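Gripper build, part 3: new pads and a better pivot

I've been putting the second version of the hand-held gripper through small bottles and jars on the bed. 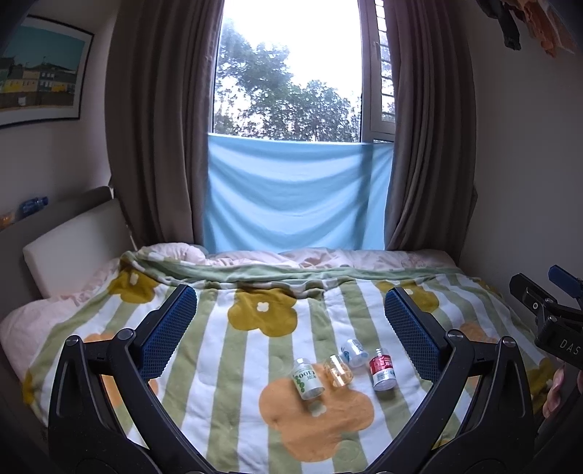 What changed

The old fingers were straight and flexed too much. The new ones are curved and a lot thicker, printed in black at the Listis workshop, where Perihan Kurtuluş let me have the big printer until 3 in the morning. Each finger carries two blue pads with a diamond mesh. I tried smooth pads first and small jars rolled right out of them.

The pivot bolts took the most time. My first holes were undersized, so I reamed them by hand and then overdid it on one side. I reprinted that finger with 70 percent infill and left the other one alone.

What's next

Closing force is still a guess. I have a 200 gram load cell in a drawer and want to fit it behind one pad, if I can route the wire without it catching on the bracket.

After that I'll log 57 pickups per object, the same number I did with version one, so the two sets can be compared. Glass jars go last – I want the spring sorted before I lift those any real height. The files will go up once I've fixed the hole size.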